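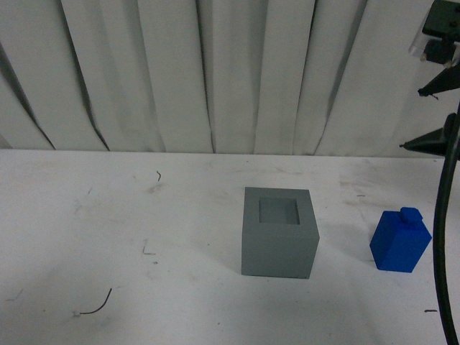
Hajar Hamdy asked why the parking proposal was back on the agenda when the residents had turned it down in February. The chair replied that it was a revised version. Hajar said she had read both and found one changed paragraph.

Minutes of the February meeting: approved, with the spelling of Collado Street corrected.

1. Parking permits
Barkel is offering to run the permits for the Jornano lot for $3,000 a year. The current arrangement cost $2,793 last year. Barkel's letter says the higher fee will "pay for itself" but gives no figures. The meeting was not persuaded. Several people wanted to know who gets the money from fines. The letter does not say. Decision put off until Barkel answers in writing.

2. Repaving

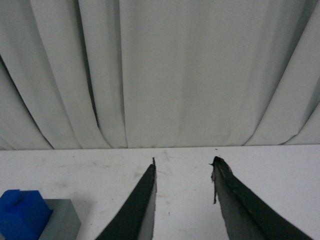 Montserrat Mateos doubted that $1,000 would cover even the patch by the entrance, and asked whether whoever wrote the estimate had visited the lot. The chair did not know. She asked for that to be recorded.

A second estimate is to be requested. No work before then.

3. Petition
The petition for a bike rack has 34 signatures. It was pointed out that some signers live outside the neighborhood. Accepted anyway, for discussion next time.

4. Other business
The Sunday closing of the lot stays as it is. A complaint about the gate was read out. It is the same complaint as last time, and the gate still sticks.

Meeting closed at 8:40 p.m.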